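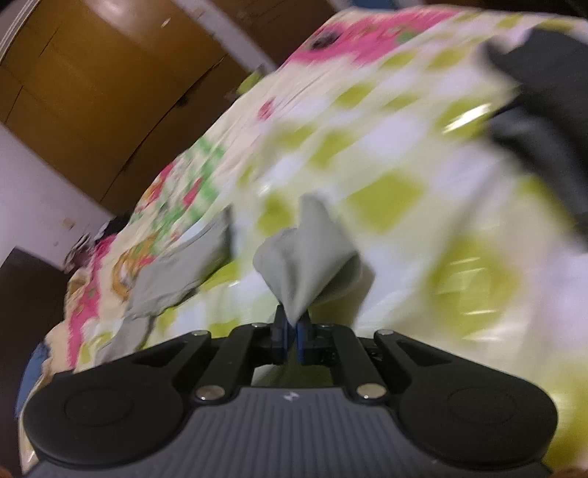
Light gray cloth on a floral comforter

Hanrahan Prison Mail Kit
Item 89 - Family and supporter supplies

The Hanrahan kit is a set of paper supplies for people who write to someone in prison on a regular basis. It was put together by Sointu Savolainen, who wrote to her brother for most of his sentence and had a lot of mail sent back.

What is in the kit
Plain white envelopes, no window, no padding
Unlined white paper, letter size
Mail log booklet, stapled, two columns per page (sent and received)
Address sheet with space for name, ID number, unit and facility
Returned mail form, 2 copies
Appeal letter template on one page

Stamps are not included. Many facilities do not accept loose stamps or blank envelopes sent in by mail, so check before you pass any of the supplies along.

Using the log
Write down each letter on the day you send it, with the number of pages. If something is returned, copy the reason exactly as it is printed on the envelope and keep the envelope. A lawyer or advocate will usually ask for these first. The log has room for 2000 entries and fits in the Stikley document folder, sold separately.

Transfers
When a person is moved, mail can follow slowly or not at all. The address sheet has a second block for the new facility. Fill it in as soon as you have the new ID number - out-of-state transfers often come with a different one.

Before you order
Rules on paper, ink and page count are set by each facility and change often. Some now send all personal mail to a scanning center, and the original is destroyed. The kit can still be used there, but send copies of anything you want to keep. Legal mail has its own rules and the kit is not meant for it.

Shipping
Orders leave our Pitham stockroom and take around two weeks. Groups ordering for a letter-writing night should contact Kamrul Biswas at the Drusach office, who handles bulk orders and can leave out the appeal template if you use your own.

The January version of the address sheet had the unit line missing. Corrected sheets are in all kits packed after 20th April. If you have the old one, ask for a replacement sheet and we will mail it free.

Related items
Stikley document folder
Mail log booklet, single
Visiting day checklist pad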